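Hotel group Drenoreo tries teaching by hand before robots reach the rooms

Posted 2019-08-01 by Analyn Fajardo

ARNBERG – The housekeeping staff of Hotel Lai in Arnberg have been giving lessons since March, and their pupil is a robot arm. In a former linen room on the ground floor, room attendants and front desk clerks take turns to show the arm small tasks, either by taking it by the wrist and moving it, or by driving it from a chair with a pair of hand controllers. The work is part of a project named Drenoreo, which wants to find out if people without technical training can teach a machine useful work in a normal shift.

The project has 16 participants from the hotel. They have all finished the introduction course, which takes one morning, and 13 of them continue with regular sessions. The other three went back to their usual duties when the summer season began, and the project leader says they are welcome again in the fall.

I visited the linen room for two mornings in July. It is a quiet place. The shelves are still on the walls, and there is one window to the yard where the delivery vans turn. The arm stands on a heavy table, and next to it is a second desk with two monitors, where the simulated version of the same arm is running.

The simulation was not in the first plan. At the beginning everybody was supposed to work with the real arm only, one person after another, but the waiting times became too long. The team then prepared a virtual copy of the arm with a few simple objects, and now a person can practice remote control at the desk while a colleague is busy at the table. The same hand controllers are used for both. What is learned at the desk, the trainers told me, helps at the table, although the feeling is different, as the virtual objects give no resistance to the hand.

How a lesson goes

A lesson lasts 40 minutes and has one task. The person begins the recording with a foot pedal, does the task with the arm, and ends the recording with the same pedal. One such recording is called a demonstration. The demonstrations are kept together, and at night a computer uses them to train a program which shall later do the task alone. For each task the team wants to have 400 demonstrations before they train for the first time.

The tasks are small and, I must admit, a little boring to watch. There are 5 of them at the moment: to close the gripper on a flat object and lift it, to put a key card in its tray, to turn a cup with the handle to the right, to push a drawer closed, and to place a folded towel on a shelf. The towel is the most difficult one. It does not keep its form when it is lifted, and two demonstrations of it never look the same.

In the virtual practice there are no towels at all. Cloth needs too much computing time for the desk machine, so beginners start with stiff objects, and they must first learn to judge distance. This is harder than it sounds. When you look at a monitor from close behind the gripper, you lose the sense of how deep the picture is, and you believe that the fingers are already around the object when they are still in front of it.

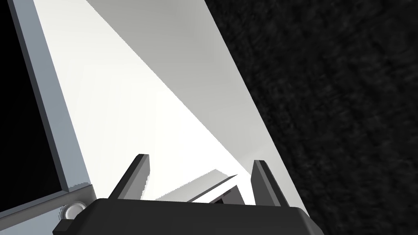

For this reason the trainers ask beginners to stop before they close the fingers, and to change the view once. Some people do this with every attempt. Others become confident after a few days and close directly, and then they have to repeat the attempt more often. The recordings of failed attempts are not deleted. They receive a mark and are stored separately, and the team has not yet decided what to do with them.

By hand or by remote

There is a friendly disagreement in the group about which way of teaching is better. If you lead the real arm by hand, you feel its weight and its joints, and most participants produce their first good demonstration on the first day. The arm is set in a soft mode for this, so that it follows a light push. But your own hands and sleeves are always near the object, and the cameras record them too. When the program later works alone, the hands are missing, and the team says that this difference disturbs the training.

With remote control the person sits at a distance and nothing of her is in the recordings. The demonstrations are cleaner. On the other side, it needs more practice, and it makes some people tired. One attendant who has worked in the house for many years told me that after a lesson with the controllers her shoulders hurt more than after making beds. She likes to lead the arm by hand and she is very good at it. Her movements are short, with no corrections at the end, and the trainers use her recordings to explain the key card task to new people.

The younger clerks mostly prefer the controllers. One of them compared it with parking a car by the mirrors: at first you do everything too slowly, and then one day you stop thinking about left and right.

The team now uses both. The first twenty minutes of a new task are done by hand, so that the person understands what the arm can reach and where it gets stuck. After this come the controllers. This order was suggested by the participants themselves in a meeting in the spring.

What the machine can do today

Until now, two tasks have enough demonstrations and were trained: the drawer and the key card. The drawer works well. I saw the arm push it closed many times, from different positions, and I did not see it miss. The key card is less reliable. The card lies flat, and the fingers have to come in at the correct angle, otherwise they press on it and push it away. When this happens, the program does not try again in a different way. It repeats the same movement at the same place, until somebody presses the stop button.

The team wants to improve this by recording special demonstrations that start with a mistake. The person puts the gripper deliberately in a wrong position and then shows how to come back from it. These recordings are not popular, I was told, because it feels strange to do something wrong on purpose when for months you have tried to be exact. Ten of them were made during my second morning, and there was a lot of laughing.

No robot for the corridors

Guests of the hotel will not meet the arm. It is fixed to its table, and there is no plan to bring it upstairs. The management of Hotel Lai says that it joined the project to learn what such machines need from people, and that no positions depend on the result. The participants are paid their normal wage for the lessons, and the hours count as work time. This was a condition of the staff, and it was written down before the first lesson.

Still, the question of jobs came up in nearly all my conversations. Some participants see the arm as a helper for the laundry cellar, where the work is heavy and the air is warm. Others are more careful. A clerk said to me that he wants to know the machine early, before other people decide how it will be used. He comes to all his lessons, and he asks many questions about where the recordings are kept and who may look at them. According to the project, they stay on a computer in the house, and the names of the participants are replaced by numbers.

Next steps

In the coming weeks the group will finish the cup task, both at the desk and at the table. The virtual cup is ready, but its handle is at the moment too thick, and the gripper holds it too easily. It will be made thinner before the new round starts. The towel comes last – the team does not expect to train it this year.

There will also be an open afternoon for employees of other hotels in Arnberg, who may try the simulation for themselves. Visitors who want to lead the real arm by hand have to take part in a short safety talk first, and long necklaces or loose scarves must be taken off. Places are limited, and registration is at the front desk of Hotel Lai, in person or by phone. The entrance to the linen room is from the yard, to the left of the delivery door.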